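From: Chantal Caron
To: shop-automation list
Date: October 8, 2019
Subject: Re: [shop-automation] Can they do the boring jobs yet?

Colleen Kowalchuk wrote:

> We are a small shop, we make latches and hinges, and Rellano came again to
> show us their brochure. My question for the list is simple. Is there a
> machine today that can take small parts from a tray and put them where they
> belong, if the parts are not always in the same position? I don't need it to
> be fast. Right now two of my people do this all afternoon and they hate it.
> And my husband wants to know when it will also empty the dishwasher.
>
> Colleen

Dear Colleen, dear all,

I will try to answer from what we have learned at Beaudoin since May, when we began to look at this seriously. Please excuse the length.

If your parts arrive always in the same position, you can buy something today and it will work. We have had a simple arm on our press line for 3 years and I have almost nothing to say about it. It picks, it places, it waits. But you write that your parts are not always in the same position, and there the price changes and the answer also.

The difficulty is in the last few millimeters. To find a peg with a camera is now quite easy. To take it between fingers without turning it, and then to bring it down straight into a hole of nearly the same diameter, this is still hard. A person feels the edge of the hole and corrects without thinking. The machine must either feel it also, or be so exact that it has no need to feel. Most of the systems I was offered do neither of these very well.

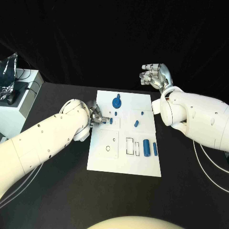 For your latches I would ask the seller for a trial with your own parts, and I would ask for 100 cycles in a row with no person touching anything. Toltia agreed to this when I asked. Rellano sent me a video instead. In our trial the long pins were good and the short ones were bad, the fingers covered too much of them and there was little left to push into the hole. We had 3 stops where the part had fallen over and the arm continued as if it was standing. You will want to know how the machine notices a mistake like this, and the brochure does not say it.

Also please look at the hand itself and not only at the arm. A hand with many fingers is beautiful to see, but for pins and small cylinders our technician prefers a plain gripper with two jaws. It is cheaper and he can repair it on the bench. If you have many different shapes, then maybe the fingers are worth the money. I have not made up my mind about this.

About the dishwasher, I am sorry for your husband. Every plate and every glass is different, the forks are mixed, and all is close together. I don't expect to buy such a machine in the next years. My kitchen in Ballemcombe is from 1930, and the drawers in it are difficult even for me.

If you decide to make a trial, I can send you our test sheet. It is in French but it is mostly tables. Does anybody on the list have experience with force sensing in the wrist, on parts under ten grams? Our supplier says that it makes no difference at this weight and I am not convinced.

With best regards,
Chantal Caron
Beaudoin, assembly department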